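PRE-EVENT SCRUTINEERING CHECKLIST, WITH COMMENTS
Sowah Saloon Cup, Zidholm circuit, Jun 9, 2018
Car 34, entered by Furnitz Racing
Scrutineer: Bram Van Hecke

1. Seat and harness
Pass. Straps are in date until July and the buckle lets go sweetly. Do please order the new set now, Roscoe, as they always take longer to arrive than anyone promises!

2. Brakes
Pass with comment. Front pads measure 11 mm and the pedal is lovely and firm. The nearside rear hose sits a touch close to the spring, so pop another tie on it before qualifying and come and show me.

3. Wiring and cut-off switch
Pass. Both the inside and outside switches stop the engine, and the loom is much tidier than it was last year (a real pleasure to look at, so well done to whoever spent their evenings on it).

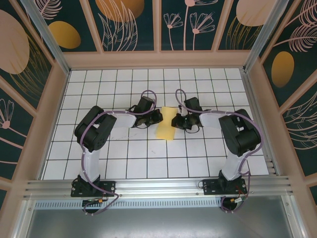
4. Fire extinguisher
Fail, then pass on second visit. Gauge was low. Replaced with a Levex unit, pin out and armed for track.

5. Wheels and tyres
Pass. Race numbers on the side windows need a wipe.

Signed for the entrant: Roscoe Ridgeway
Sticker no. 132 issued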